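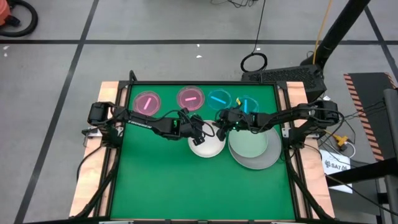

Roads to close early for Zamudio anniversary march

6 February 2020

If you're planning to drive anywhere near the Zamudio showgrounds on the first Saturday in March, my advice is don't. I went along to the public briefing at the Ralavik town hall last night and came home with a fistful of maps, a free pen and a much better idea of how the day is going to run.

The short version is that police expect a big crowd for the anniversary march and they're treating it like one. There'll be 1090 officers rostered on across the day and into the evening, which had a few people in my row whistling (me included). Some will be on foot along the route, some on bikes, and the rest will be looking after the intersections and the two train stations. Last time the march came through I don't reckon I saw more than a handful, so it's a real change.

Ralavik Parade shuts to traffic at 6 am, and so do the side streets between the post office and the river. Everything should reopen by 10 pm, though the inspector running the briefing said the bridge end could take longer if the crowd is slow to head home. Residents inside the closure can still get in and out with a permit. They're free, you pick them up from the council counter, and you'll need something with your address on it. A bloke up the back asked whether a fishing licence would do and was told no, very politely!

Parking was the topic that got everyone going. The organisers have 1477 spaces set aside on the old Cemik paddocks, with shuttle buses running from there to the showgrounds gate. If it rains in the week before, the bottom paddock will be closed and you'll be sent up to the racecourse instead. I asked about disabled parking and it's all on the sealed bit next to the main gate, but you have to book it ahead through the council, so get onto that now if you or your mum or your neighbour will need it.

Bags will be checked at the gate. Small backpacks are fine, eskies are fine if you don't mind them being opened, and glass is out. No drones either, and the police sounded pretty firm on that one. Lost kids will be taken to the first aid tent beside the grandstand, and they're handing out wristbands at the gate so you can write your phone number on your littlies before you lose sight of them. I'll be doing that with mine, and possibly with my husband.

The shops on Zemevow Street weren't thrilled with any of this, I have to say. Several owners wanted to know how their deliveries would get through, and the answer was that trucks need to be gone before the barriers go up. The baker said she'd manage. The florist didn't look so sure, and she stayed behind for a good long chat with the traffic sergeant while the rest of us were stacking chairs.

Maps of the closures are up in the library window and on the noticeboard at the pool. There's another briefing at the Cemik hall before the end of the month, same information, better biscuits by all accounts.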